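Können Maschinen inzwischen Hausarbeit oder Werkstattarbeit übernehmen?

Forum > Technik und Alltag > Automatisierung

hobelbank_stonditz schrieb:
Ich führe eine kleine Tischlerei mit 17 Leuten, dazu kommt zu Hause der übliche Haushalt mit zwei Kindern. Bei beidem werde ich ständig gefragt, warum ich nicht "einfach einen Roboter hinstelle". Im Betrieb geht es um Dinge wie Beschläge sortieren, Kleinteile in Trays legen und fertige Teile von der Ablage nehmen. Zu Hause wäre es der Basteltisch, der jeden Abend abgeräumt werden muss.
Meine Frage an die Leute, die damit zu tun haben: Geht das heute schon, zu einem Preis, den ein kleiner Betrieb bezahlen kann? Werbevideos kenne ich genug.

Kaltleim schrieb:
Kurz: nein. Bei uns stand im Januar ein Vorführgerät. Solange die Teile immer gleich lagen, lief es. Dann hat ein Kollege die Kiste um eine Handbreit verschoben und der Arm hat ins Leere gegriffen. Der Techniker hat danach den halben Nachmittag neu eingerichtet. In der Zeit sortiere ich die Schrauben von Hand und trinke noch einen Kaffee.

m_trnka schrieb:
@Kaltleim: Das klingt nach einem fest programmierten Gerät ohne Kamera. Das ist Technik, die es seit Jahrzehnten gibt, und die kann das eben nicht. Interessant ist, was mit gelernten Abläufen geht. Da wird dieselbe Aufgabe sehr oft vorgemacht, und das System soll daraus ableiten, wie es bei leicht anderer Lage greifen muss.
Ich arbeite bei Rundbridge an solchen Aufgaben, hauptsächlich in der Simulation. Zwei Arme, ein Tisch, eine Unterlage, ein paar flache Sachen darauf. Vier Bilder aus einer Umgebung, damit man sieht, auf welchem Niveau wir reden: 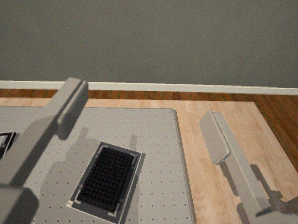
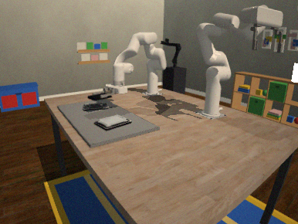
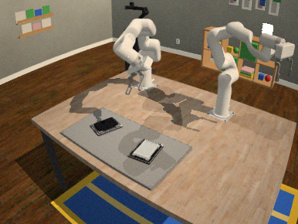
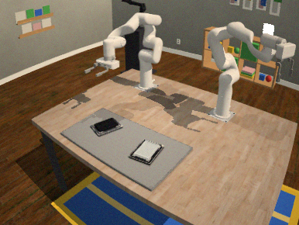 Alle vier Bilder: Simulation, Tisch mit grauer Unterlage und flachen Gegenständen. Erstes Bild aus der Nähe, die übrigen mit beiden Armen.

Kaltleim schrieb:
Also ein Computerspiel. Auf dem ersten Bild ist eine Platte mit lauter kleinen Näpfen, auf den letzten beiden ein Notizblock. Wer räumt so etwas im Haushalt herum? Und in der Werkstatt liegt auf jeder Fläche Staub, den sehe ich da auch nicht.

m_trnka schrieb:
Der Staub fehlt, da hast du recht. Die Gegenstände sind aber keine schlechte Wahl. Flache Sachen sind für zwei Finger unangenehm, weil man kaum Platz hat, um darunterzukommen. Ein Bauklotz ist leicht. Ein Heft, das auf einem Tisch liegt, ist schwer. Mit einem Rahmen oder Tray darunter bekommt der Greifer eine Kante.
Dass wir simulieren, hat einen banalen Grund: 3.000 Versuche laufen über Nacht durch, ohne dass etwas herunterfällt.

Jarmila Bednárik schrieb:
Ich komme aus der Laborseite und kann zur Näpfchenplatte etwas sagen. Solche Platten zu bewegen ist bei uns tägliche Arbeit. Dafür gibt es fertige Automaten, die das sehr zuverlässig machen, allerdings nur, wenn die Platte in einer festen Aufnahme liegt. Liegt sie schräg auf dem Tisch wie auf dem ersten Bild, steht der Automat. Wenn ein Arm das lernt, wäre mir schon viel geholfen. Er müsste sie dann aber auch waagerecht halten, sonst ist der Inhalt verloren.

hobelbank_stonditz schrieb:
Danke, das hilft mir weiter als die Prospekte. Was ich nicht verstehe: Warum zwei Arme? Für meine Beschläge würde doch einer reichen.

m_trnka schrieb:
Für Beschläge reicht einer, ja. Zwei braucht man, wenn etwas zu breit ist oder wenn einer festhalten muss, während der andere etwas abnimmt. Deckel, Folien, Schachteln. Außerdem haben zwei Arme zusammen mehr Reichweite. Auf dem dritten Bild sieht man, dass der rechte sich über die Tischkante hinausstreckt. Nachteil: Sie können sich gegenseitig im Weg sein, und die Planung wird deutlich langsamer.

Boris Urban schrieb:
Ich widerspreche beiden Seiten ein bisschen. Bei Prorodwood haben wir einen Arm an der Kantenstation, der nimmt Leisten ab und legt sie in den Wagen. Das macht er gut. Wir haben aber vorher die ganze Station umgebaut: feste Anschläge, eigener Wagen, Licht von oben. Der Umbau hat mehr gekostet als der Arm. Wer fragt, ob die Maschine das kann, sollte mitfragen, wie viel man um sie herum ändern muss.
Für den Basteltisch zu Hause sehe ich das nicht. Den baut keiner um.

Kaltleim schrieb:
Genau das meine ich. Bei 500 gleichen Leisten am Tag lohnt sich das. Bei mir ist jedes Stück anders.

m_trnka schrieb:
Bei der Einzelfertigung stimme ich zu. Heute würde ich dort auch nichts kaufen. Ich würde nur nicht behaupten, dass es nie geht. In der Simulation sind 17 Fehlgriffe auf 100 Versuche für uns gerade normal, und am echten Gerät ist es schlechter. Für eine Werkstatt taugt das noch nicht.

Jarmila Bednárik schrieb:
Bei 17 Fehlgriffen würde mir im Labor keiner das Gerät abnehmen.

m_trnka schrieb:
Deshalb steht es auch nicht bei euch.

hobelbank_stonditz schrieb:
Gut, dann bleibt es im Betrieb vorerst bei Handarbeit. @Boris Urban: Könntest du mir schreiben, welche Anschläge ihr an der Kantenstation genommen habt? Bei den Leisten hätten wir vielleicht genug Stückzahl.

Boris Urban schrieb:
Mache ich. Maße und Fotos vom Wagen schicke ich dir per Nachricht.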